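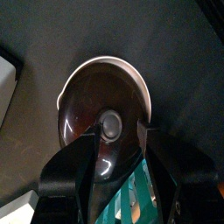
Purkero Niseo Hand Blender, 800 W

The Niseo is Purkero's full-size corded hand blender. It comes with a blending leg, a balloon whisk, a mini chopper and a measuring beaker, and it replaces the older Grimus model in our range. It will make soup in the pan, beat egg whites, chop onions and herbs, and blend a smoothie for two in the beaker.

In stock. Sold and sent by Damgaard Kitchen.

Overview

Most people who buy a hand blender want it for soup, and the Niseo is good at soup. The 800 W motor gets through cooked carrot, swede and parsnip without slowing down, and a pan of leek and potato takes a couple of minutes to go smooth. The blending leg is stainless steel all the way up to the join, so it can go into a pan straight off the hob. Plastic legs can stain with tomato or turmeric over time. This one doesn't.

Speed is set by a dial on top of the handle, with 19 settings marked in small steps. There is a separate turbo button under the index finger which ignores the dial and runs the motor flat out. In use you will probably settle on three or four places on the dial and leave the rest alone, but the low end is slow enough to start a whisk in cream without covering the worktop.

The handle is coated in a soft grip material and narrows towards the middle. It suits small and medium hands well. If you have large hands you may find your fingers meet your palm when you press the turbo button, which some people dislike.

The motor unit weighs 850 g without an attachment fitted. That is a little more than the Grimus and you will feel it if you are blending for a long time at arm's length over a deep stockpot.

What's in the box

Motor unit with fixed cable
Stainless steel blending leg
Balloon whisk and whisk collar
Mini chopper bowl with blade and geared lid
Beaker, 1,000 ml, with lid
Wall bracket with two screws
Instruction booklet

The beaker is clear plastic with markings in millilitres on one side and fluid ounces on the other. The lid doubles as a non-slip base when turned over and put underneath. It isn't watertight, so don't carry soup to work in it.

Attachments

Blending leg. Four-pointed blade under a guard with wide slots. The slots let hot liquid through and stop the leg sticking itself to the bottom of the pan. Keep the guard fully under the surface before pressing the button, and tilt the pan a little if you have only a small amount to blend. The leg needs a depth of liquid that covers the slots or it will spit.

Whisk. The whisk pushes into a plastic collar and the collar clicks on to the motor unit. Good for egg whites, cream, batter and custard powder. It isn't meant for stiff dough or for creaming cold butter, and the wires will bend if you try.

Mini chopper. Holds one medium onion cut into quarters, or a good handful of parsley. Use short presses. If you hold the button down you get onion paste. The chopper will also do breadcrumbs, hard cheese and nuts. It will not take ice, coffee beans or nutmeg.

All three fit with a click and come off by pressing the two side buttons together. Unplug the blender before changing them.

Noise

It is fairly loud on turbo, as any blender of this power is. On the lower half of the dial you can hold a conversation next to it. The chopper is the noisiest attachment, mainly from nuts hitting the side of the bowl.

Using it for the first time

Wash the leg, whisk, chopper bowl, blade and beaker in warm soapy water and dry them. Wipe the motor unit with a damp cloth. Take care with the chopper blade, which comes with a card cover that should be kept for storage.

Run the blender for no more than one minute at a time with the leg or whisk, and no more than twenty seconds with the chopper. Then let it rest. If the motor gets too hot it will cut out by itself. Unplug it, leave it for half an hour and it should start again as normal. If it cuts out repeatedly with soft food, contact us.

Cleaning

The blending leg, whisk wires, chopper bowl, chopper blade and beaker can go in the dishwasher, top rack. The whisk collar and the geared lid of the chopper can't. Wipe them over and dry them. Water that gets into the geared lid is hard to get out and will rust the gears in the end.

For a quick clean between jobs, half fill the beaker with warm water, add a drop of washing-up liquid and run the leg in it for a few seconds. Rinse under the tap afterwards with the leg taken off.

Storage

The wall bracket holds the motor unit, the leg and the whisk in a row. It needs a flat wall and takes up slightly less width than a sheet of A4 paper held upright. The chopper has no place on the bracket and will have to go in a cupboard. The cable is one and a half metres long and there is no cord store, though there is a clip near the plug to hold it in a loop.
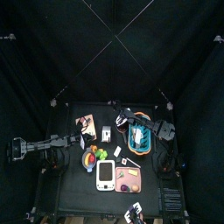 A customer who bought the Niseo from us in September 2020 wrote that the bracket was the part she nearly sent back, as the screws supplied were too short for her plasterboard wall, and that she was glad she had swapped them for longer ones with proper plugs. She uses the blender most evenings for baby food and gives it four stars out of five. The missing star is for the chopper lid, which she would like to be able to put in the dishwasher.

We passed the comment about the screws on to Purkero. Boxes sent out from December onwards have longer screws and a pair of wall plugs. If yours has the short ones, ask us and we will post you a set free of charge.

Niseo or Grimus?

We still get asked about the Grimus, and we have a small number left in white. The main differences are these.

The Niseo has the more powerful motor and a metal leg. The Grimus has a plastic leg and should not be used in a pan that is still on the heat.

The Grimus has two speeds, set by two buttons. The Niseo has the dial and the turbo button.

The Grimus has no chopper in the box. You can buy one separately while stocks last, but it won't fit the Niseo, and the Niseo chopper won't fit the Grimus. The same goes for the legs and whisks.

The Grimus is lighter and costs less. For the odd bowl of pancake batter it is still all you need.

Specification

Brand: Purkero
Model: Niseo
Type: Corded hand blender
Power: 800 W
Speeds: 19, plus turbo
Weight of motor unit: 850 g
Beaker capacity: 1,000 ml
Leg material: Stainless steel
Cable length: 1.5 m
Plug: UK three-pin
Colours: Black, cream, dark red
Dishwasher safe: Some parts, see Cleaning
Guarantee: Two years

Spare parts

We keep the blending leg, the whisk with collar, the chopper bowl, the chopper blade, the geared lid and the beaker as spares. The motor unit isn't sold on its own. Please check the name on the underside of the handle before ordering. Spares for the Grimus are listed on its own page.

Questions we are asked

Can it crush ice? No. Ice will chip the blade on the leg and crack the chopper bowl. Frozen berries are fine in the beaker if you add plenty of milk or juice and let them soften for five minutes first.

Will it mash potato? It will, but the potato goes gluey. Use a masher or a ricer.

Can I use it in a non-stick pan? Yes, with care. The guard is metal and will mark the coating if it is pressed down or dragged. Hold it just clear of the bottom, or pour the soup into the beaker in batches. Don't fill the beaker more than two thirds full with anything hot.

Does it work left-handed? Yes. The dial is on top and the button is in the middle of the handle, so it is the same either way round.

Is the beaker safe in the microwave? It can be used to warm milk or soup with the lid off. It isn't meant for cooking in.

Delivery and returns

Standard delivery takes three to five working days. Orders to the Highlands and Islands, Northern Ireland and the Channel Islands may take a few days longer. You will get an email when your parcel leaves us.

If you change your mind you can send the blender back within 28 days as long as it hasn't been used and all the parts are in the box. For hygiene reasons we can't take back blenders that have been used with food unless they are faulty. If there is a fault, keep your order number to hand and get in touch through the Damgaard Kitchen contact page. Faults in the first year are dealt with by us, and in the second year by Purkero directly, using the card at the back of the instruction booklet.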